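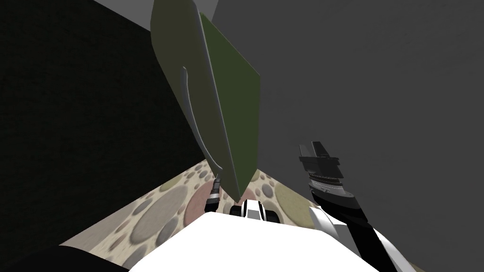
April 8, 2021

Quilted bedspread, Gillow pattern, second sample. Carried on from where I left it in February.

The Shukla cotton came back from the wash this morning. Shrinkage is 3 per cent along the length and next to nothing across the width, so the lengthways allowance on the old cutting sheet is too mean. I have written the new figure in pencil on the sheet and will ink it in when the Ekow cloth has been through the same wash. If the two differ by much we will need a sheet for each, because they go on the same spread (Shukla on top, Ekow for the backing) and the one that pulls in more will pucker the other.

Colour after washing: the rust has held. The dark blue has let go a little into the cream next to it, only along the seam, and you have to hold it up to the window to see it. I would still not send it out like that. Rinsed a fresh offcut in cold water and laid it on white cotton overnight. Will look tomorrow.

Wadding. Weighed the cut piece for the single size and got 735 g. The supplier's sheet has it lighter, but theirs was cut without the turnings, so I am leaving our number in the book. Elie Sfeir wants to try the thinner Cluler wadding for the summer version. I have no objection, but it shifts more under the foot and the lines will have to be closer together. Marked up a test square with the lines 5 cm apart and another at 4 cm. The closer one lies flatter and feels stiffer. Elie prefers the wider one. Left both on the shelf by the steam iron with labels pinned on, please don't use them as pressing cloths.

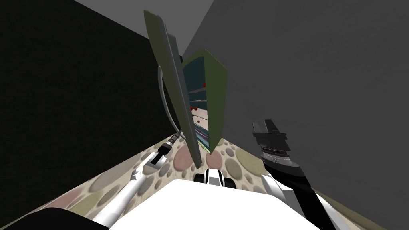 Tall cabinet in the corner, tilted view.

Stitching notes. Started with the same needle as the first sample and had skipped stitches wherever the line crosses a seam. Changed up a size and slackened the top thread half a turn. Better at once, though there is a loop or two on the underside near the hem which I will unpick by hand. Thread is the undyed cotton. The poly thread looked too shiny against the cream when we had it on the first one and I don't want to go back to it.

The border is still wrong. The stepped pattern should meet at the corners and it falls short by half a step on the long side. Some of that is the shrinkage above, but not all – I think the strip was cut from the chalk line and not from the notch. Recut one long strip from the notch and tacked it in place. It meets at the top corner now. The bottom corner I have not done.

Mitred two corners and left two square to compare. The mitred ones are neater but take a good deal longer, and on the thick wadding there is a lump at the point that won't press out. Trimming the wadding back before folding helped. Square corners would do for the everyday range.

Pillow shams: no change to the size. The envelope back gapes when the pillow is a plump one, so the overlap needs to be deeper. Elie suggests ties. I would sooner add cloth.

To do:
Wash the Ekow backing, same cycle, dry flat.
Check the blue on the white cotton.
Bottom corner of the border.
Order more of the cream, we are down to the end of the roll.
Ask Elie which width of binding went on the first sample, it isn't written down anywhere I can find.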